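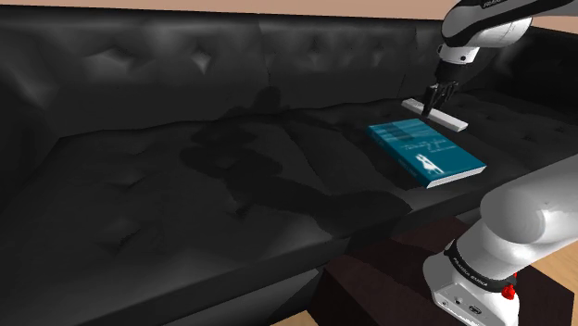 The open day at Brokari was held on Saturday, December 11, 2021, in the ground floor lab at Surimside. I went because the announcement promised simulated manipulation in household settings, and because I have written before that such demonstrations are scored badly. I still think so, though for a different reason than I had in September.

The format was plain. A task was loaded, an operator drove the arm through it, and the run was replayed from stored state on a second display. There were 30 chairs and most were taken. Dennis Mutiso ran the afternoon session and kept the slides to a minimum. The task set, called Obura, puts a Franka arm next to ordinary furniture and asks it to handle small objects: books, boxes, flat bars. The furniture is where I would start an argument.

A tabletop is a flat plane at a known height. Most published grasping results assume one, and the assumption does a lot of work. A tufted leather sofa seat has dimples, creases and a front edge that rolls away. In the renderer all of that is visible. In the physics engine it may not exist. I asked what the collision geometry of the seat was, and the answer was a rigid mesh, decimated, with no compliance. A book placed on it therefore rests on a few contact points and stays there. A book on a real cushion sinks and tilts, and it shifts when something presses on the leather next to it.

I do not hold this against the group. Soft contact is expensive, and they had a step budget to meet. My objection is to the word "household" on the poster. The visuals are household. The contact model is a workbench with bumps. A policy trained on the images will learn to look at a sofa, and one trained on the contacts will learn very little about sitting things on it. These are separate claims and should be reported in separate columns.

The second half of the session dealt with what the gripper itself sees at close range.
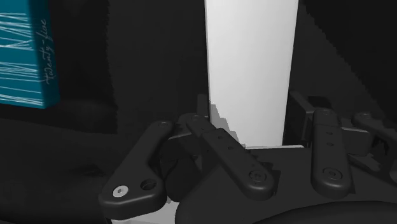 Image: Brokari / Obura open day, simulation render

Close views are the part of the work I would fund first. With the finger links open on either side of a white block, most of the useful information is local: where the edge is, how much clearance is left, what the near link hides. Wide views handle this poorly. The arm throws a large shadow across its own work area, and the forearm tends to sit in front of whatever matters.

Lighting is a harder question. At close range the surroundings drop to nearly black, and shadow edges come out jagged. Mutiso put the jagged edges down to shadow map resolution and said raising it would cut throughput. I believe him. But an encoder will use any feature that is stable, and a stepped shadow boundary is stable. Someone should train with it and without it, then publish the difference even if it is zero.

The scoring is the old complaint. Obura gives 200 trials per task and reports one success rate. A run passes if the object is within tolerance of the goal for 2 seconds. Nothing is recorded about regrasps, contact with the furniture, or peak force at the fingers. A run that scrapes the full width of the seat scores the same as a clean lift. The data to separate them is already in the simulator log, so the cost of reporting it is a short script and a wider table.

Bultik, the earlier task set from the same lab, did log furniture contact. It was dropped because outside users found the output confusing. I would bring it back and write better documentation.

I came away thinking the group is competent and the demonstration undersold its limits. The handout had 5 pages on rendering and one paragraph on contact parameters. Reverse that ratio and I would cite it.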